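Pillowcase sizes, seam allowances and the spare bed

The spare bed was remade in January, and I kept notes this time. The mattress is a standard double and the room is small, so most of the work gets done from one side. I timed a full change, sheet and pillows, at 7 minutes. The sheet takes the larger share of that.

The mattress presents no difficulty. Pillows do. The two on this bed were bought years apart, and they differ in both length and fill. The older one came from a shop in Bedport that has since closed. It measures 74 cm along the long side, seam to seam, lying flat with no load on it. The newer one is a Skasesholm, shorter and much firmer, and it weighs noticeably more.

I measure pillows flat and pillowcases inside out. A label gives the nominal size before washing, and plain cotton pulls in along the length more than across the width. My mustard cases were sold as a fit for the older pillow. After a few hot washes they fit it with very little left over at the open end, and the corners need to be worked in by hand.

The method I use now is the one Danang Liem described to me when we shared an apartment. Turn the case inside out, put both hands in as far as the closed corners, grip the pillow corners through the fabric, and roll the case back over the pillow. With a long case it is faster than shaking. With a tight one it is the only method I have found that does not leave a bunched corner at the closed end.

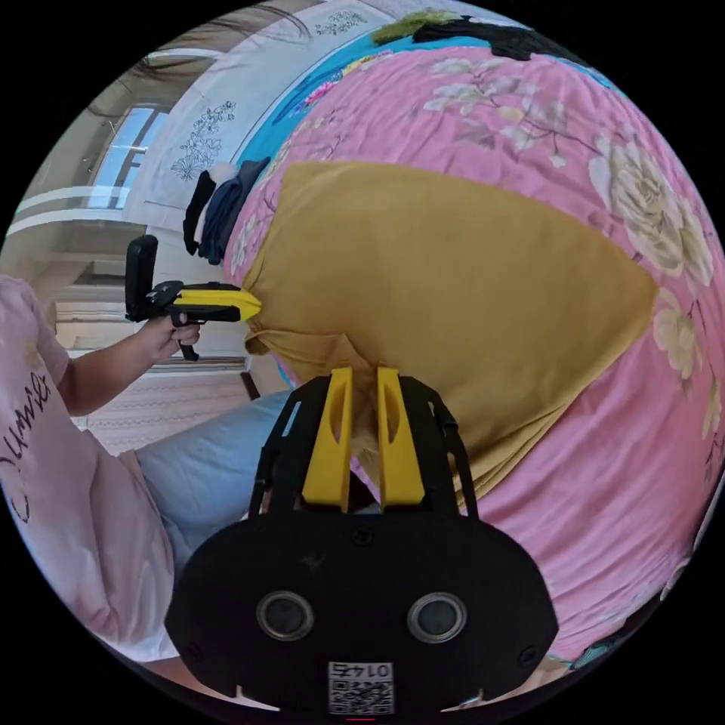
Should the pillowcase be longer than the pillow?

A margin of a few centimeters at the open end is enough. With less, the fill is compressed and the seam takes the strain; with more, the loose fabric works its way under your head at night.

On the corners: a knife-edge pillow has pointed corners and very little fill in them, so a case corner will stay slack however carefully it is seated. Pulling at it only shifts the slack along the seam. I push the fill outward from the middle with the flat of the hand, twice on each side, and leave it at that.

Color was a secondary matter. The pink sheet with the large cream flowers was already in the closet, and the plain mustard goes with it well enough. Eckhard Schwerdtfeger commented under my last bedding post that patterned sheets hide creases better than plain ones. I agree. The same wrinkles that are obvious on the mustard cotton can barely be found on the flowered sheet.

I have stopped ironing the cases. I take them out of the machine promptly, snap them once by the closed end and hang them by the hem. Some wrinkling remains after that, and most of it is gone once the pillow is in.

The next purchase will be a pair of cases from Laing with an envelope closure, which needs extra fabric for the flap. I will measure them before and after the first wash and post the figures.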